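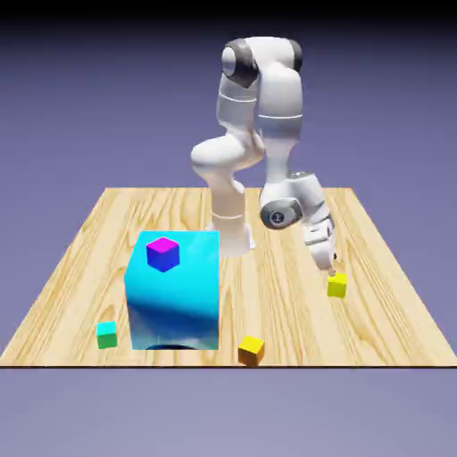 The Marchetti cell gets its full inspection twice a year, in June and again before the winter shutdown, and this is the winter one, done on 28 Nov 2025. We go through the simulated cell first and the real one second, so anything silly turns up where it can't pinch a finger. The hover check over the small yellow cube is still my favourite bit of the whole list: gripper pointing down, fingertips just above the top face, and you get to see straight away whether the tool offset is sensible. The big cyan block stays in the layout as the tall obstacle, with the magenta cube on top of it, and I'd fight anyone who wanted to take it out!

Cell: Marchetti, bay 33
Controller software: Cesex
Simulator: Nostico
Checklist: Adamow form 201, with comments
Result: passed, two items to follow up

PART A. SIMULATED CELL

A1. Base position matches the drawing
OK
Comment: Matches. The drawing on the cell door was the old one, so I've printed the new one and binned the other.

A2. Table height and edges match the real table
OK
Comment: Measured at the corners and the middle of each side. The front edge was set slightly too far out in June and it's lovely to see it right at last.

A3. Hover position clears the target block
OK
Comment: Close, as it should be. Leave the approach height where it is, please. I know it looks tight on screen.

A4. Large block loaded as a solid obstacle
OK
Comment: Check this in the collision list and don't go by the display. A block can be drawn perfectly well and still be missing from the list, and then the planner will happily take the forearm through it.

A5. Blocks close to the table edge
See comment
Comment: The yellow and orange block is very near the front edge. Good test for the planner, and I want to keep it in the simulated layout. On the real table, bring that one further in before any run.

A6. Overnight planning run, 1,000 pick attempts, no contact with table or large block
OK
Comment: Not one contact logged. I came in early to look at this and was not disappointed. Log saved with the form.

PART B. REAL CELL, POWER OFF

B1. Supply isolated and locked
OK
Comment: Lock and tag fitted, key in my pocket until the end of Part B.

B2. Base bolts
OK
Comment: Witness marks all lined up. Two of the marks were getting faint so I redid them with the paint pen.

B3. Joint covers and caps
OK
Comment: Wiped down with a barely damp cloth. No cracks, nothing loose. Please don't use the spray cleaner on these, it creeps into the seams.

B4. Cable along the arm
Follow up
Comment: Some rubbing on the outer sleeve near the elbow. The sleeve hasn't gone through. New sleeve ordered, and I've moved the clip a little so it has more slack in the meantime.

B5. Gripper fingers
OK
Comment: Pads changed at cycle count 306 on the maintenance sheet and they still look new. These pads are brilliant, so much better than the last lot. Both fingers close square.

B6. Table surface
OK
Comment: Clean, no lifted edges, nothing stored underneath.

PART C. REAL CELL, POWER ON

C1. Emergency stop, door side and desk side
OK
Comment: Tested each one with the arm moving at reduced speed. Both stop it and both need a proper reset before it will go again.

C2. Door switch
OK
Comment: Opened the door during a slow move, arm stopped. Closing the door did not restart it, which is the part people forget to test.

C3. Hold-to-run on the pendant
OK
Comment: Tested released and squeezed hard. Both stop.

C4. Brakes hold with drives off
OK
Comment: Arm stretched out, drives off, no droop on the dial gauge. Very pleased with that.

C5. Hover position repeated on the real table
OK
Comment: Used the same position as A3, at slow speed, with a feeler gauge under the fingers. It agreed with Nostico first time!

C6. Warning light and sounder
Follow up
Comment: Light fine. Sounder works but it's faint with the extractor running. Louder one needed, and until it's fitted the extractor goes off before the arm goes on.

NOTES FOR JUNE

Bring the long feeler gauges, the short set doesn't reach past the large block.
Cesex should be backed up before Part A, and the backup opened to see that it reads.
Check the new sleeve at B4 with the arm folded as well as stretched out.
Form 201 needs a line for the pendant cable. I've been writing it in the margin.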